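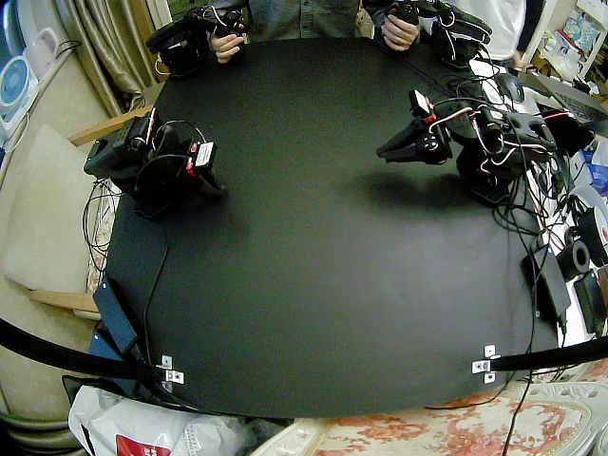 Ticket: Tusta teleop stack – right follower lags, then jumps
Component: control / leader-follower bridge
Status: Open (was Closed, reopened by me)
Priority: Medium
Opened: 1 October 2021

Summary
When both leaders are moved together, the right follower falls behind the left one and then catches up in a single jump. It happens a few minutes into a session. The left arm is fine. The bridge reports no errors the entire time, which I find hard to believe.

Setup
Two leaders, two followers, one laptop running the Zirkdale bridge and the Daly recorder. Wrist camera on each follower. Default config except for the gripper limits.

Expected
Both followers track their leaders with the same delay.

Observed
Right follower tracks normally, then freezes for a moment, then snaps to wherever the leader is now. The gripper does the same thing. If you happen to be closing on something when it snaps, you lose it.

Log

Entry 1
The first reply on this ticket said "check your cables" and closed it. I checked the cables. I swapped the USB leads between the two followers, left to right and right to left, and the lag stayed on the right arm. Then I swapped the ports on the laptop. Still the right arm. I don't think this is a cable, and I'd like it not to be closed as a cable again.

Entry 2
Second suggestion was the power supply sagging under load. Possible, so I tested it. Ran the right follower alone on its own supply with the left one unplugged. 200 open/close cycles on the gripper, driven from a script with no leader attached. No freeze. Plugged the left follower back in, same script, both arms: no freeze either. So the servos can do the work when the commands arrive on time. My guess is the commands don't arrive on time.

Entry 3
Turned on verbose logging in the bridge. The documentation says every outgoing command is logged. In one session I have 3,458 commands logged for the left follower and 1,937 for the right. Both leaders were being read at the same rate. The summary screen at the end still said "99% delivered." Delivered compared to what? As far as I can tell from the source, the counter only looks at commands that made it into the send queue. Anything dropped before the queue isn't counted as lost. That number should be removed or fixed, whatever happens with the rest of this ticket.

Entry 4
Someone asked if the camera threads could be starving the control loop. I had doubts, because they are supposed to be separate processes. They are separate processes, but they share one lock for timestamps, and the control loop waits on it. With both wrist cameras off, the right follower did not freeze in a session of the usual length. With only the left camera on, same result. With the right camera on, it came back. 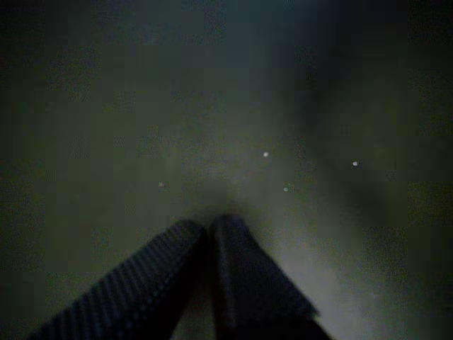
So I went into the camera settings. Auto exposure was enabled on both cameras, and the driver lets exposure time go as long as it wants. In low light the frame takes longer to come back, the recorder holds the timestamp lock until it does, and the control loop for that side sits there. That fits the symptoms. It doesn't prove it, and I have been wrong on this ticket once already – I blamed the Sumer smoothing filter in a comment that I've now deleted.

Entry 5
Set exposure to manual with a short fixed value on the right camera. Images are darker and noisier, and I would not want to train anything on them. But no freeze. Put it back to auto: freeze returned. Repeated both ways with the same result. Then I left auto exposure on and pointed a desk lamp at the work area. No freeze that time, though I only tried it once, so treat it as a hint.

What I still can't explain is why the left side gets away with it. Same camera model, same settings file. Might be light, might be the order the threads start in. I tried reversing the start order and got one short freeze on the left, then nothing. One freeze is not evidence of much.

Workaround
In the camera section of the config:
auto_exposure: off
exposure: fixed, short
Then add light until the picture is usable again. Restart the bridge after the change. It says it reloads the config live. It didn't for me.

Requested fix
1. Don't hold the timestamp lock while waiting for a frame. Take the stamp, release it, then wait.
2. Count commands dropped before the queue, and log a warning when the two sides drift apart.
3. Cap the maximum exposure time when auto exposure is on.

Reply to the maintainer note
The note says the November release "improves camera handling" and asks if I can wait for it. I can wait, but I read the branch, and the lock is in the same place. What I see there is a longer timeout and a retry, and a retry will make the jump bigger when it finally comes. If I'm misreading it, please point me to the line.

Also, please don't mark this as resolved by the workaround. Recordings made before the exposure change have the gaps in them, and the replay tool plays straight over them with no message. I'm going back through ours now, comparing left and right command counts for each one. If anyone has a script for that already, attach it to the ticket.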